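Progress Report: Good Practice for Shared Tabletop Manipulation Cells
Prepared for the Loron program office by Nabila Majimbun, Ikcombe site
July 13, 2025

1. Purpose of this report

The report covers work under the second phase of the Loron award. The phase has one main deliverable, a written code of practice for teams that run small tabletop manipulation cells and share the resulting recordings. The code is meant to be used by operators, cell owners and reviewers at Ikcombe and Villgate. It does not replace the site machinery safety rules, which take precedence wherever the two overlap.

2. Status against plan

Draft 6 of the code was issued to both sites in May. Of the eight sections planned, six are complete and two are open. The completed sections are scope and terms, cell layout, object sets, start and reset states, operator conduct, and record keeping. The open sections are periodic checks and handling of rejected episodes.

Spending is within the approved budget. No change to the end date is requested.

3. Trial use of the draft

Both sites applied the draft to routine block-handling tasks. The trial produced 3417 recorded episodes, each reviewed against the start-state and record-keeping clauses. Episodes that failed either clause were kept and labeled with the clause number. They were not deleted. Clause 5.4 now makes this mandatory, after the two sites were found to have handled failed episodes differently during the first week of the trial.

The largest source of disagreement between reviewers was the term "clear area." Villgate reviewers read it as an area free of objects. Ikcombe reviewers read it as an area free of objects and also outside the normal path of the gripper. The term has been split in two: "object-free area" and "motion-free area." Task sheets must state which one is required, and may require both.

4. Cell layout

Clause 2 requires a work surface that can be identified and put back in the same position. A board placed on a perforated base meets the first part of the requirement. To meet the second, the task sheet must name the reference holes used to locate the board. Several task sheets at Ikcombe gave only a distance from the bench edge, and these have been rewritten.

Surface finish was discussed at length. Wood grain and visible seams are acceptable under the draft, provided the same board is used for the full run and its identifier is entered in the log. Seams may not be used as position references. Operators at Villgate had been placing blocks by eye against a seam, and a replacement board with different strip widths would have shifted every start position.

5. Object sets and start states

Clause 3 requires each object set to be listed by color and shape together. Color alone is not sufficient where a set repeats a color across shapes. On the board shown in this section, red and green each occur as both a cylinder and a star-type block, so an instruction such as "pick up the red block" has more than one valid target. The code requires the instruction to name both attributes, or the task sheet to state that any match is accepted.

Clause 4 covers start states. Blocks may be grouped or touching if the task sheet allows it, but the spacing class must be recorded as isolated, adjacent or in contact. The blue block, on its own at the left, would be logged as isolated. The two yellow blocks would be logged as in contact. The near half of the board holds no blocks and can be declared an object-free area.
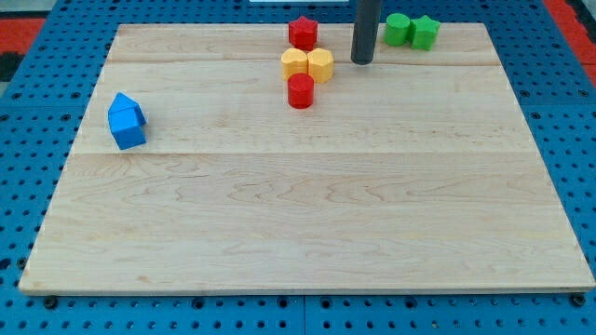
6. Operator conduct

The conduct clauses were the least disputed part of the draft. As they now stand:

6.1 Hands stay outside the cell boundary whenever the arm is enabled.

6.2 The arm is placed in hold before any block is moved by hand. Speed reduction alone is not accepted as a hold.

6.3 One named operator has control at any time. A change of operator is logged with the time of handover.

6.4 An operator who sees an unplanned contact stops the episode and marks it, whether or not the task could have been finished.

6.5 Loose items not on the object list are removed from the board before the first episode of a run.

Clause 6.3 was reworded after a comment from the Villgate reviewers that "supervisor" and "operator" were used for the same role. Only "operator" is now used.

7. Record keeping

Each run carries a single log sheet with the board identifier, object set, gripper fitting, task sheet version and operator. The gripper fitting field was added in May. Before that date, changes of finger type could only be traced through maintenance notes, and those notes are not shared between sites.

The Kang log format has been adopted for both sites. Conversion of older logs at Ikcombe is 80 percent complete. The remaining logs lack a task sheet version and will be marked "version unknown." No attempt will be made to infer the version from the recordings.

8. Open issues

Periodic checks. The sites have not agreed on an interval for checking board position. Ikcombe favors a check at the start of every run. Villgate favors a check after a fixed number of episodes, on the grounds that its runs are longer. A combined rule is being drafted.

Rejected episodes. Labeling is settled, but retention time is not. Storage cost estimates have been requested from both sites.

Worn blocks. The draft has no rule for when a block must be replaced. Chipped edges change how a block sits in the gripper, and a simple visual limit is proposed for the next draft.

9. Next steps

The two open sections will be circulated together as a single draft. Reviewers at both sites will then repeat the episode review on a sample chosen by the other site, using the split definitions from section 3. The program office is asked to confirm whether the final code should be issued under the Loron name or under the names of the two sites, as this affects the approval route at Villgate.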